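Gesberg Shared Workshops
Minutes of the Users' Meeting, 6th January

In the chair: Aparecida Camargo
Minutes: Josué Honorato

1. Previous minutes
Approved with one correction. Under item 4, "Vieira store" should read "Vieira loading bay."

2. Heating
The Zarkia boiler has cut out twice on low pressure. The contractor found a weeping valve on the return side and has quoted for replacement. Lead time is up to 20 working days. The thermostat in the east corridor stays at its present setting until the valve is fitted. Agreed to accept the quote.

3. Work surfaces
The chair reported on the surface survey. Refinishing was last discussed in September and deferred on cost.

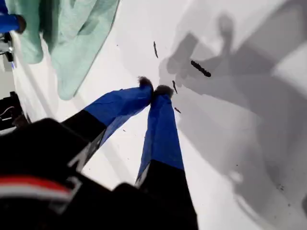

Item 3: white work surface.

Two options were tabled: sanding and recoating in place, or replacement tops from Clasik. Recoating closes each room for 2 days. Replacement is quicker but needs the loading bay cleared. No decision was taken. Written comments go to the secretary before the next meeting.

4. Cleaning schedule
The present contract covers floors and bins only. Tabletops are left to users, and the standard varies between rooms. A proposal to add a weekly wipe-down of all white tops was discussed.

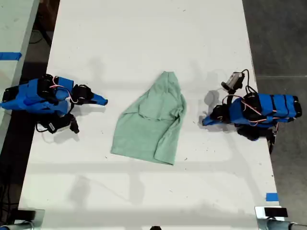 Honorato asked whether the extra hours would be charged by room or by floor area, as the smaller units would pay more under the first method. The chair will get both figures from the contractor. Item carried over.

5. Keys
37 keys are on the register. Holders are to sign for them again at the front desk. Unsigned keys will be canceled.

6. Any other business
The bike rack bolts are loose. Honorato to tighten.

Meeting closed.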